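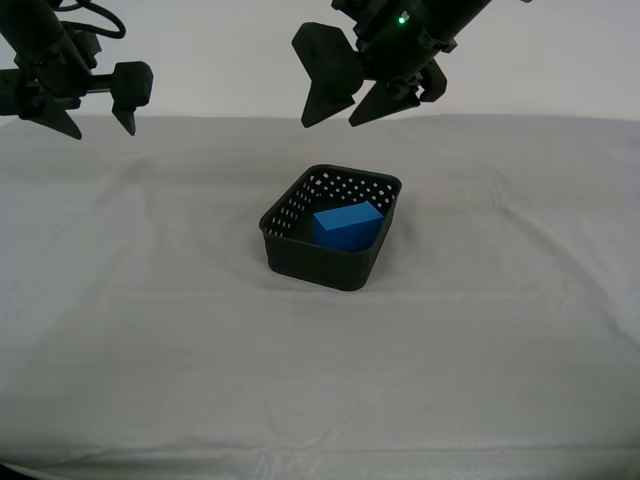 ## Start with the task, then the arms

Write down one job before you ask for quotes. For a first two-arm bench, putting a block in a plastic basket is enough. It tells you the reach you need, how wide the grippers have to open, and how much table you have to cover. A list of ten future jobs will push you toward arms you can't afford.

Keep the list in a shared sheet with four columns: item, quantity, price, and lead time. Date it. Ours says Oct 16, 2026, and any quote from before August was requested again.

## Split the budget in three

1. **Arms and grippers.** Get the two arms as a matched pair from one seller. We compared Grerkis and Voltora. Grerkis was cheaper per arm but sold the power supplies separately, so the totals came out close. Our pair, with grippers, was quoted at $3741.
2. **Bench.** Table, clamps, cloth, lights, and bins. Set aside $80 for the small items and spend it at a regular housewares store. Plain white cloth is fine. Buy two, so one can be in the wash.
3. **Reserve.** We hold $1000 for spare fingers, cables, and one replacement motor. Don't fold this into the arm budget, even if a better model is only a little over your limit.

## Check fit before you order

Ask the seller for the gripper drawing with the fingers fully open, and check the outside size of the fingers as well as the gap between them. Wide fingers need clear space on both sides of whatever they reach around.

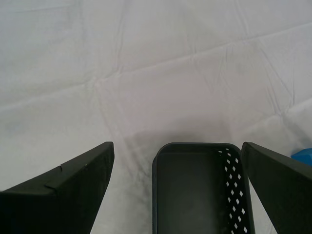

Then take the same measurements from your bins. Measure across the rim, and again at the base if the walls slope. If the numbers are tight, change the bin. A different basket costs a few dollars, and a custom set of fingers from a shop like Plernov took 7 weeks to arrive when we ordered one.

Cameras go on the sheet too. Price the mounts and cables with them - Farooqui lists mounts as a separate line, and they are easy to miss when you copy over a quote.

## Place the order

- Order the arms first. They have the longest lead time.
- Ask for the warranty terms in writing, including who pays return shipping.
- Confirm the plug type and cable length.
- Order spare fingers with the arms so they ship in the same box.
- Leave the lights until the table is in its final spot.

When the boxes arrive, check them against the sheet and enter the price you paid next to the price you were quoted. Shipping gets its own row.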